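Ticket 2300
Site: Sadum packing hall, Dumitrescu line
Category: Automation / people on shift
Status: Open, waiting on Pluson

Sep 25, 2026

Hello again, and thank you for the quick answer on the login trouble, which is all fine now!

We're still getting the grip fault on the pan station. The arm stopped 20 times on the early shift, and each time one of the packers had to walk over, clear the message and press resume. They're very good about it, but they were moved to checking and labeling in June so they wouldn't have to stand by the arm all day, and now they feel they have two jobs (I can't blame them).

Tried so far: restarted the controller, wiped the fingers, lowered the speed to 200. The slower speed helped for a while, then the fault came back.

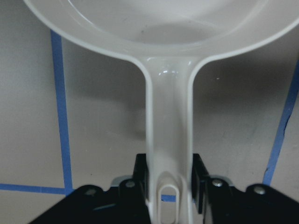 One more request while I have you. The resume button asks for a supervisor code, and our supervisor covers both halls, so people end up waiting. Could the packers get their own code? They know this station better than any of us in the office, and I'd love for them to have the say over it.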